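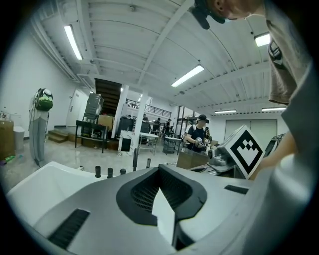
Black on white: stepped squares inside a thick border. Photo: Aleksi Hakala

Pandport's pattern fair is coming back in April, and it's going to be the biggest one yet! The old rope hall on Tasmont Road will be filled with 200 quilts, rugs, tiles and knitted blankets, every one of them made in just two colours.

The two-colour rule was dropped a few years ago and plenty of regulars missed it. Now it's back, and makers have clearly been saving up ideas. Entries closed last week with 325 pieces sent in, so a fair number had to be turned away, though the organisers are hoping to show those in the library windows during the summer.

Joonas Vuorinen, who is running the fair for the first time, can hardly wait to get the doors open.

"You'd think two colours would get dull after the first row, and then someone unrolls a blanket and you just stand there," he said. "We had one come in on the bus, wrapped in a shower curtain. It's navy and cream, all little steps going round and round, and I could look at it all afternoon."

The largest piece is a quilt called Fillalico, made by a sewing group that meets above the bakery. It has 2,488 patches, all cut from old shirts and pillowcases, and it took the group two winters. It will hang from the gallery at the far end of the hall, where you can walk right underneath it and see the stitching on the back (which is lovely in its own right).

There's lots to try as well. A potato printing table will run all day for children, and grown-ups are very welcome to muscle in. The Sekiguchi paper shop is lending its big cutting table for a workshop on folded and cut borders, and anyone who has never held a crochet hook can sit down in the side room and be shown how to make a square. Finished squares will be sewn into a blanket for the hall's reading corner.

Last year's fair drew 3,000 visitors, and the queue for cake went out of the door and past the bicycle racks. This time there will be a second tea counter in the yard, with the cardamom buns moved out there.

Doors open at 10am and close at 5pm. Entry is free, but places at the border workshop need to be booked at the paper shop counter. Makers can pick up their pieces from 5.30pm, and should bring the pink slip they were given when they handed them in.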